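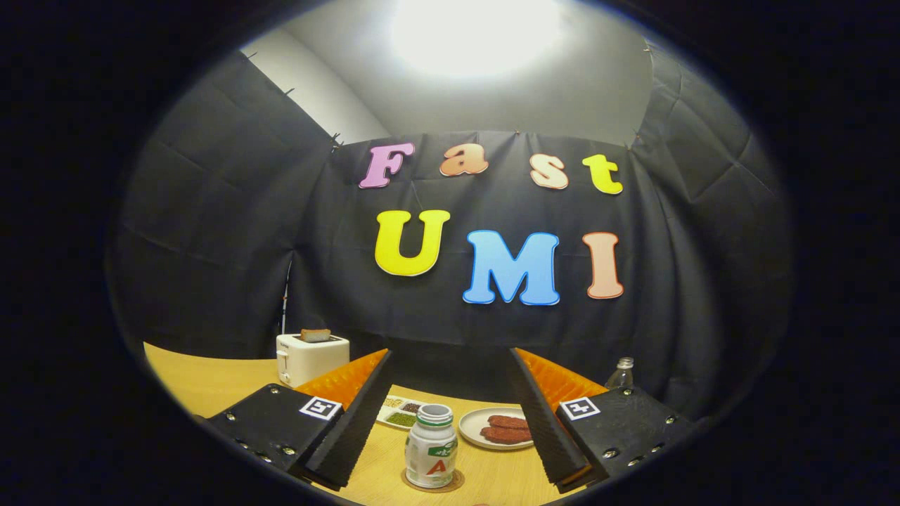
Why does a robot drop things it has already picked up?

Usually because its grip was a little bit wrong and it had no good way to tell. A robot doesn't feel the way your fingertips do. It goes by what it measures, and if the measuring is off, the squeeze is off too.

Science Corner > Machines > When Robots Goof

5 minute read

Let's talk about breakfast. And a mess.

A robot team in Praston was teaching a robot called Stolla to help at the table. Easy stuff, you'd think. Toast out of the toaster. Bottle off its coaster. Patty onto a plate. People do it half asleep!

Then one morning in April – crunch. Stolla picked up a slice of toast and squashed it flat. Crumbs everywhere. Next try, it barely held the toast at all and down it went. Same robot, same toaster, same kind of bread.

So what went wrong?

First, how a robot like this learns. A person holds a gripper in their hand, kind of like big tongs, and does the job for real. Pick up, move, put down. Over and over. A camera on the gripper records it all. Later the robot studies the recordings and tries to copy.

Look at the gripper fingers in the picture. See the little black-and-white squares, one on each side? Those are markers. A bit like the codes on a store package. The camera finds both squares, and the computer works out how far apart the fingers are. Far apart means open. Close together means closed.

The orange pads are the ribbed part that touches the food. Try picking up a wet grape with two rulers. Now put a rubber band on each ruler and try again. Much better, right? Ridges help with grip.

Back to the squashed toast. Nimal Talukder was the one who found the problem. One marker on Stolla's practice gripper had come unstuck and slid over by 2 millimeters. Thats less than the width of a pencil! But the computer didn't know the marker had moved. It thought the fingers had moved. So 20 of the recordings had the wrong numbers in them, and the robot learned from every one.

Garbage in, garbage out, grown-ups say. Teach a robot the wrong thing and it will do the wrong thing very, very carefully.

Why did it squash one slice and drop the next? The marker was loose, so it wiggled. Some recordings said "squeeze more" and some said "squeeze less." Stolla was mixed up.

How they fixed it

Nimal glued the marker down and drew a thin line around it. If the square slides again, you can see a gap by the line. The bad recordings got thrown out. Then 8 new practice runs before lunch, and more after.

They also added a safety rule. Before every session the fingers close all the way and the computer has to say zero. If it says anything else, stop. Don't record. Go find out why.

Is a mistake like that dangerous?

With toast, no. You sweep up. But a robot that squeezes too hard could crack a bottle or pinch a finger. So robots get a big stop button, and people keep their hands back when the arm is moving. You should too, if you ever vist a robot lab – even if it looks like it's asleep.

Try it at home

Get kitchen tongs and a slice of bread. Pick it up with your eyes open. Now shut your eyes and have a friend tell you "more" or "less" while you squeeze. Then let your friend give you one wrong answer on purpose. See what happens to the bread. Ask before you use the good bread.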